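Grornard is a small interior painting and plaster repair company. We work in apartments, schools and offices, mostly on rooms that are already in use. Nayara Guerra started the business in a rented garage with one van and a secondhand sander, and she still prices every job herself.

## What we do

Most of our work is walls and ceilings. We patch, skim, sand, prime and paint. We also take on the small jobs that tend to hold up a bigger one:

- filling old anchor holes and cable channels
- repairing cracks where a wall meets a ceiling
- cleaning, repainting or rehanging window blinds
- tidying low-voltage cables before the painters come in

We don't do exterior work, and we don't hang wallpaper. If you need either, call Cullau on the next block. We have shared a parking lot with them for years and send customers back and forth.

## How we got here

The first year was 71 rooms, nearly all of them for one landlord. The company got its own shop at 347 Du Street after that, with space to store drop cloths and a sink big enough to wash out rollers. Last June we finished room number 2171. The shop is 2000 square feet, and half of it is shelving.

We keep a card for every room. It has the paint color, the finish, the filler used and anything odd about the walls. When a customer calls back for a touch-up, we pull the card and mix from that. The cards used to be in shoe boxes. They are now in a program called Hanix, although the shoe boxes are still on the top shelf.

## How we look at a room

Nayara visits before we send a price. She looks at the walls in daylight with the lamps off, then again with a work light held close to the surface. Please leave the blinds the way you normally have them. We will move them if we need to.

Loose cables are the most common thing we ask about. Tell us which ones are live, which ones can come down and which ones need to stay reachable. We label what stays and coil it out of the way – we won't cut anything without your say.

White next to beige is a pairing we get asked for a lot, and the line between the two takes more time than either color. We price that line by the foot.

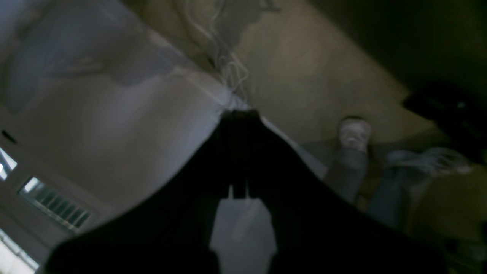 ## Visiting the shop

The shop is open from 7:30 a.m. to 4 p.m. Bring a chip of the old paint if you have one, at least the size of a quarter. Parking is in the back, next to the Cullau trucks. For anything larger than a single room, call first so Nayara can be there.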